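Home | Set-up | Grippers | Cameras | Spares | Forum
Search the guides

Section 4: Trying out a gripper on the toy kitchen

I've now been through this with the Cindetti fingers and the Rastogi ones, on the same arm, and I'd do it in this order every time. You'll want the Grerari controller powered and homed before you start (section 3, if you skipped it!).

1. Bolt the finger set to the wrist and plug in the servo lead. Leave enough slack for the wrist to turn, but not so much that it snags on the tap.

2. Start with the green block. It's small with flat sides, so it shows up a crooked finger straight away. Bring the jaws down slowly, stop just clear of the worktop and close at quarter speed.
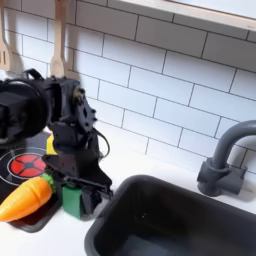 Jeltirbridge wrote in to say that quarter speed is still too brisk for the Rastogi set, and that dropping the close rate to 558 in the controller menu stopped the block skidding off sideways. Fair point, I've tried it since and I agree. The Cindetti fingers are happy at 871.

3. Now try letting go over the pan. Lift well above the rim before you travel across, then lower and open.

CAUTION: a steel pan doesn't give. If a fingertip catches the rim, hit stop first and work out what happened afterwards. 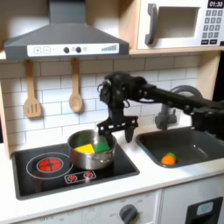

I do this one ten times per gripper and scribble down every miss, including the ones where the piece bounces out (they count, sorry). Keep the pan in the same spot for both sets or you'll be comparing pans.

4. Park the arm up high between runs, clear of the pan, and check the side camera can see the whole hob and sink. Mine had slipped a bit by Wednesday and I had to throw away a morning's worth of runs.

NOTE: park gently. The forearm has a long reach and the hood and microwave are well within it. 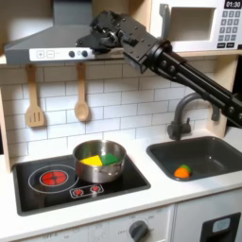

5. Go back to the block with the close-up camera. You're looking at how the fingers meet it, so switch the controller to hold and take your time. Hold will stay on for up to 4000 ms before it relaxes, so set it again if you need longer.
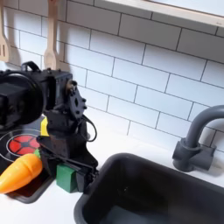
Reading time: 4 minutes

6. Save the run under the gripper's name before swapping fingers. The controller writes over the last unnamed run without asking, and yes, I lost a good one that way.

7. Power down, swap the set and go back to step 1. Re-home the arm as well, even if it looks fine, as the two sets of fingers are different lengths.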